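共享工坊Vatgate发布人行道小车自制项目Belay阶段进展
仿真街道环境与第二版底盘图纸同步向会员开放
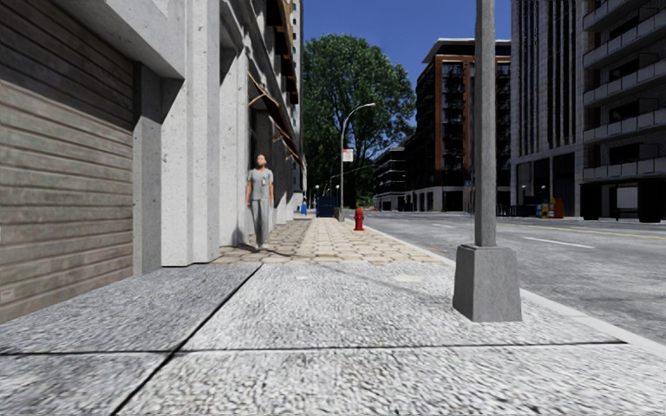
图：Belay项目仿真街道中的人行道路段，一名行人走在靠近建筑一侧的六边形铺砖上，右侧为路缘与车道。（Vatgate工坊供图）

8月22日，星期四，共享工坊Vatgate今日宣布，由工坊会员自主发起的人行道小车项目Belay完成第一阶段工作。项目组即日起向全体会员开放仿真街道环境、第二版底盘图纸以及配套控制程序，并启动第二阶段实车装配。

Belay项目的目标，是在普通家庭和共享工坊具备的加工条件下，制作一台能够沿人行道低速行驶、遇行人主动减速停让的小型轮式车辆。车辆设计载重为30公斤，主要用于在工坊与会员住处之间运送工具、板材边料和小型零件。全车结构件以切割、钻孔和常规打印工艺完成，不依赖专业机加工设备。

项目由会员Gintarė Vaher于去年10月提出，现有核心成员4人。Gintarė Vaher负责总体设计与进度，Saulius Toom负责底盘与传动，Hanneke Prins负责仿真环境与感知程序，Lena Sadowski负责电气与安全回路。

一、仿真环境

按照工坊规定，任何自主行驶装置在进入公共区域前，须先在仿真环境中完成规定科目。为此，项目组搭建了一段计算机渲染的城市街道。街道一侧为人行道，包含浅灰色混凝土板和棕褐色六边形铺砖两种路面，沿线布置灯杆、消防栓、行道树和路缘石，外侧为划有标线的沥青车道。环境中设有行人模型，供小车练习识别与避让。

截至第一阶段结束，项目组在仿真环境中累计完成481次行驶测试。测试科目包括直线通行、绕过固定障碍物、与行人相向会车、跟随行人、沿路缘行驶以及通信中断后的停车。每次测试的参数设置、行驶轨迹和终止原因均已归档，会员可在工坊内部服务器查阅。

Hanneke Prins表示：“两种路面的交接处是我们修改次数最多的地方。早期程序会把混凝土板的接缝识别成台阶，车辆在接缝前反复停下。我们重新标注了接缝类样本，并调整了高度判断的阈值，之后这一问题在测试中没有再出现。灯杆底座的识别仍有改进空间，阴影较重时程序给出的轮廓偏大，目前以加宽避让距离的方式处理。”

仿真环境可在工坊二层的公用计算机上运行，也可由会员下载至个人设备。行人数量、行走速度、日照角度和路面摩擦系数均可自行设定。项目组建议首次使用者先运行默认场景，再逐项修改参数。

二、底盘与控制

第二版底盘采用四轮结构，前后轮距较第一版加宽，电池仓由车体上部移至底板。Saulius Toom介绍，第一版样车在工坊院内试推时重心偏高，满载转弯时内侧车轮抬起。第二版将电池和驱动板集中布置于底板，并以铝型材替换了原有的木质横梁。轮毂仍为打印件，图纸中附有两种壁厚供选择。

控制程序沿用名为Walton的开放代码框架，由项目组在工坊内部自行编写和维护。该框架将感知、路径规划与电机控制分为相互独立的模块，会员可单独替换其中任一模块，其余部分无须改动。电机驱动板由Draton电子作坊协助打样，样板已通过工坊的通电检查。

在安全方面，样车设有独立于主控制器的急停回路。车体前后各安装一个急停按钮，操作者另持一个无线急停装置。无线信号中断时，回路自动切断电机供电。Lena Sadowski指出，急停回路的接线不得由会员自行改动，确需调整的，应提交接线图并经电气负责人签字后实施。

三、第二阶段安排

第二阶段工作自即日起开展，计划包括以下内容：

完成第二版样车的装配与静态检查；
在工坊院内封闭场地进行空载和满载行驶；
将院内实测数据与仿真数据进行比对，修正车轮打滑模型；
编写面向初学会员的装配手册。

项目组计划于10月举行院内演示。演示期间，样车由持证会员全程跟随，行驶速度限制在步行速度以下。样车进入公共人行道行驶，须待院内测试全部完成并取得相应许可后另行安排，目前尚无确定日期。

本阶段物料支出为3,000欧元，由工坊年度项目基金与会员自愿出资共同承担，支出明细已在工坊公告栏张贴。第二阶段预算正在审核中。

Vatgate工坊主任Reet Liepiņa表示：“Belay项目由会员提出，在会员的工作台上完成，所用设备也是每位会员都可以预约的设备。工坊希望项目组把失败的测试记录与成功的记录一并保存，便于后来者查阅。我们欢迎具备焊接、布线或编程经验的会员加入第二阶段工作，没有相关经验的会员可以从手册试读和场地布置做起。”

四、参与方式

有意参与第二阶段工作的会员，请在工坊前台填写项目登记表，并注明可到场时段与熟悉的工种。参与电气装配的会员须先完成工坊的低压电气安全课程。非会员可申请以访客身份观摩院内演示，申请表在前台领取，未成年人须由监护人陪同。

图纸、仿真环境及Walton框架的使用说明均存放于工坊内部服务器的Belay目录下。会员如发现图纸尺寸有误或程序异常，请在同一目录的问题登记表中填写版本号和现象描述，由对应负责人答复。

关于Vatgate

Vatgate是一家会员制共享工坊，设有木工、金工、电子和数字制造四个工作区，面向个人制作者和家庭用户提供场地、设备与培训。工坊每年受理会员自主项目申请，并为通过评审的项目提供工位、仓储和部分物料经费。

媒体联络
Vatgate工坊对外事务处
联系人：Reet Liepiņa
采访及图片使用申请请以书面形式提交工坊前台，由对外事务处统一答复。

（完）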